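Plendolmont Soap Flakes
500 g box
Item no. 3164
In stock

Home > Washing > Soaps and flakes > Plendolmont

Choose your scent: Memetti / Tornano / Millet (unscented)

We've wanted a proper soap flake on this site for ages. Powders are easy to find and liquids are everywhere, but a good plain flake that melts properly and rinses out again is a rare thing, and we got through a fair few disappointing boxes before Jana Stöcker sent us hers. We were hooked by the second wash! Plendolmont is the name of the whole range, and the flakes are the thing to start with.

They're thin, pale and a bit curly, like shavings off a bar (they are shavings off a bar, from a soap Jana makes in big slabs and leaves to harden before it goes anywhere near the grater). Tip some into a jug of hot water, give it a stir, and you get a smooth, slightly silky liquid that's lovely to work with. We've used it on jumpers, tea towels, cotton blankets, cushion covers, a very old eiderdown and one canvas tent bag.

What's in the box

Soap made from olive and coconut oils, a little washing soda, and scent if you've picked a scented one. No colouring and no brighteners. The box is plain card with a fold-down spout, and the inner bag is paper too.

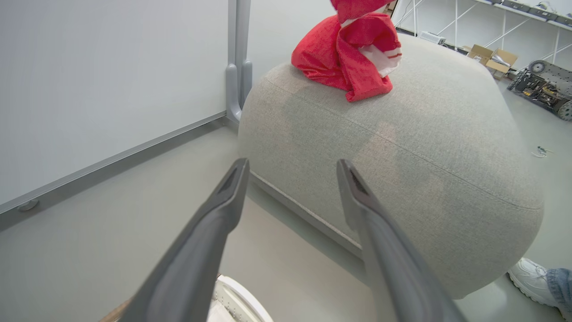

Memetti is the citrus one. It's sharp and cheerful in the jug and then fades to almost nothing once things are on the line. Tornano has bay and rosemary in it and hangs about a bit longer, so it's the one to go for if you like opening a drawer and catching a whiff of something green. Millet has no added scent at all and smells of soap, faintly. For baby things, or for anyone whose skin complains, have the Millet.

How to use them

By hand: dissolve a small handful in a jug of hot water, then pour that into a bowl of cool or lukewarm water and swish. In go the clothes. Squeeze, don't scrub, and leave them for ten minutes if they need it. Rinse twice. If your water is hard, a splash of white vinegar in the last rinse makes a real difference to how towels feel.

In the machine: dissolve the flakes first and pour the liquid into the drawer. Please don't put them in dry on a cool cycle, they'll sit there in a clump and you'll be cross with all of us. On a hot wash you can put them straight in the drum. Go easy, as too much makes a mountain of suds.

As a stain paste: a spoonful of flakes, just enough hot water to make a thick paste, let it cool, then dab it on and leave it overnight under a damp cloth. This is how I got beetroot out of a pale tablecloth, and I'd really given up on that tablecloth.

A word about colours

There's no bleach in Plendolmont, so it's kind to strong colours, but no soap can stop a loose dye from wandering. New things in deep shades want a wash by themselves first. Press a wet white hanky against a hidden seam for a minute and see what comes off on it. If it's pink, wait. Once the hanky stays clean you can relax a bit and start putting like with like.
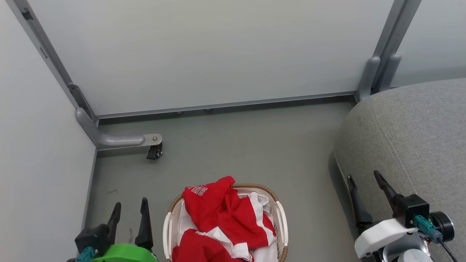 Sorting is the dull bit of washday and I've come round to rather enjoying it. Whites in one heap, darks in another, and then there are the things that won't go in either. A basket of bright red stuff with white panels mixed in is the classic headache, and printed lettering on top of that means you want to be gentle with the surface as well. I'd turn anything like that inside out, keep the water cool, use half the usual flakes (dissolved very thoroughly) and not let it sit in a wet heap afterwards. Hang it up straight away, out of strong sun. A colour-catching sheet is worth adding the first few times.

Wool and silk

Now for the difficult part. These are alkaline flakes, with soda in them, and they're fine for sturdy wool that you've washed before and trust. Our office jumper (shared, brown, hideous, much loved) has been through dozens of Plendolmont washes and still has its shape. For anything fine, silk especially, we'd point you to a neutral wash instead. Jana is working on a soda-free version of Millet and hopes to have it ready by October. We'll put it here as soon as it arrives.

How far does a box go?

Up to 50 hand washes, if you're careful. Machine loads use more. If you'd like to try it before taking on a whole box, there's a 200 g bag in each of the three scents, which is also a nice size for taking on holiday.

Keeping it dry

The flakes soak up damp from the air and go sticky, especially in a steamy bathroom. Move them to a jar with a lid once the box is open. If they do clump, nothing's wrong with them, just break off a piece and give it longer in the hot water.

Size and details

Contents: 500 g
Form: thin flakes
Suitable for: cotton, linen, hemp, most synthetics, sturdy wool
Not suitable for: silk, fine wool, leather, anything marked dry clean only
Water: soft or hard (see above about vinegar)
Packaging: card box, paper inner bag
Keep away from children and out of eyes

What customers have told us

"Bought the Tornano for my kitchen cloths and ended up doing the curtains as well. They dissolve much faster than the ones I used to get. I wish the spout on the box closed more tightly, mine popped open in the cupboard." Ottmar Teuber

"Unscented really is unscented. Very pleased."

"Made the water go a bit cloudy the first time, I think I used far too many. Second go was perfect and the pillowcases came up beautifully."

We've passed the note about the spout on to Jana, and the newer boxes have a deeper tab on them.

Questions we get asked

Can I use them in a front loader? Yes, dissolved first, and start with less than you think.

Will they leave marks on dark clothes? They can if they haven't fully melted. Strain the jug through a sieve if you're in a hurry.

Is the old Plendolmont bar still made? It is, and we've got it. The bar is good for collars and cuffs, and it's the very same soap before grating.

Do you sell refills? Not yet. Jana is keen and so are we, and we're trying to find a paper sack that stands up to the post.

Goes well with: Plendolmont bar, cotton muslin squares, long-handled stirring spoon (beech), one-litre enamel jug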